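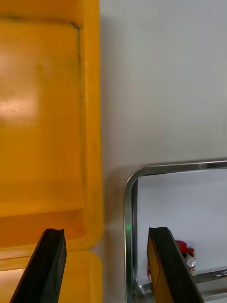
Ticket 804 — Storage portal won't save my drop-off list
Opened by: Nayeli Zepeda
Status: Waiting on customer

Hello there, and thank you in advance to whoever picks this up. I'm moving my mother's sewing supplies out of her house and into a unit at Mondel, and I've been typing up the contents in your portal so my sisters can see where everything went. It was going beautifully until last night. Now when I press Save the little wheel spins for a while and then I'm back at the sign-in page with my last batch of lines gone. I've lost the buttons twice and the whole zipper section once, and I do have a lot of zippers!

I'm on a laptop, if that helps. I tried my sister's tablet as well and got the same thing. The list is up to line 338.

Reply from Peretti, Mondel support

Hi Nayeli, so sorry about the zippers. A list can hold more lines than that, but the page saves them all in one go, and anything over 300 can take long enough that it signs you out halfway. Could you try splitting it into 2 lists under the same unit? Open the list, choose More, then Split, and pick a line somewhere in the middle. Your sisters will see both without a new invitation.

Reply from Nayeli

Well, the split worked, and I put fabric in one and notions in the other, so it's tidier than it was. Saving takes a second or so now. One small thing though — the fabric list has lost its notes column. I'd written who gets what in there (the green wool is promised to a cousin) and I'd hate to do it over from memory.

Reply from Peretti

The notes are still there, they just get hidden after a split. Click Columns at the top right and tick Notes. If it comes up blank, please leave the list alone and write back here, and I'll ask Alexiou to restore it from this morning's copy.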